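# Let me own the phone after you stop caring about it

My phone is from a small brand called Pikley, and it received its last system update in March. The battery is still good, the screen has no scratch and the camera is better than I am. But the company has decided that its life is finished. 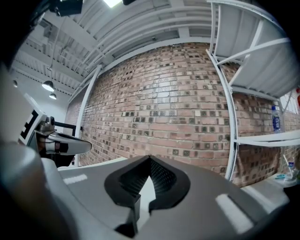
I don't complain about the end of updates as such. A company with 51 employees cannot support every model forever, and I knew this when I bought it. My complaint is about the lock. The bootloader of this phone is closed, and the page where one could request the unlock code was removed in the same month as the updates stopped. So the maker does not want to take care of the software, and it also does not allow me to do it.

For readers who never tried this: the bootloader is the small program that starts first and decides which system may run. If it is locked, it accepts only a system signed by the manufacturer. If it is unlocked, you may install something else, for example a build made by people in their free time. Years ago this was a hobby for those who wanted strange icons and a faster animation. Today the main reason is more boring. We want security patches.

I have done it before. My previous phone, a Lunelow, was abandoned after two years, and I ran a community build on it for three more. The first installation took me a whole evening. I had the wrong cable, then the wrong driver, and at one in the morning I had a phone which showed only a logo. A patient man on the forum, Thaddäus Reisinger, wrote me 9 messages until it started. He maintained that build alone, I learned later. After this night the phone gave me almost no trouble. The fingerprint reader was slower than before, and the video in the dark was a little green. I could live with this.

The manufacturers have arguments, and I want to treat them fairly.

The first one is security. A phone with an open bootloader is easier to attack if somebody holds it in his hand. This is true. A thief or a bad repair shop could put a changed system on it, and the next owner would maybe not notice. But most phones can erase all data during the unlock and show a warning at every start. I think this is a good compromise, and I never heard a convincing explanation why it is enough for a developer model and not enough for mine. And what should I say about the security of a phone that gets no patches at all? The lock protects me from the thief in the train and leaves the door open for every bad web page.

The second argument is the cost of support. People break their phones with a wrong file and then send them back under warranty. I believe this happens. I nearly was one of them. However, I speak about devices whose warranty is over. Nobody can send back to Pikley a phone it does not repair anymore.

The third argument is about licenses. Some parts, like the camera code or the copy protection for films, belong to other firms, and the manufacturer may not give them away. Fine, then let these parts stop working after the unlock. Films in lower resolution are a small price. I would sign a paper for it — I would even pay for it.

How much would I pay? Papadakis, a repair shop near my office that also sells used phones, has a box with 127 devices behind the counter. Many of them turn on. The owner told me that he gets for such a model the value of the screen and nothing more, and for the ones that can be unlocked he gets a normal used price, because students buy them. If the difference were 100 dollars, I would give a part of it to the manufacturer without anger.

My proposal is simple. On the day when a manufacturer publishes the last update, it should publish the unlock tool also, and keep the download available for as long as the company exists. It does not need to be comfortable. A command line and a text file with instructions are enough. It does not need to work during the first years either, if the company fears for its warranty costs. And if a company refuses, this should be written on the box next to the memory size, so that I can choose another one.

Some will answer that only a few people would use such a tool. This is correct today. But those few people produce the builds that their parents, neighbors and colleagues then use. I installed the Lunelow build for my sister, and she has no idea what a bootloader is. She only knows that her bank app did not complain about an old system.

There is one weak point, and it is exactly these bank apps. More and more of them check whether the bootloader is open and refuse to start, even on a build with fresh patches, while they run happily on a phone without patches since years. Grinska, my transit app, does the same and does not let me buy a ticket. A better tool from the manufacturer will not repair this. The app makers must learn to ask how old the patches are, which the system can already tell them.

I will use my Pikley until the autumn, I think, with the bank app deleted. After that it goes to the box at Papadakis, or in my drawer beside the Lunelow, which still gets its builds.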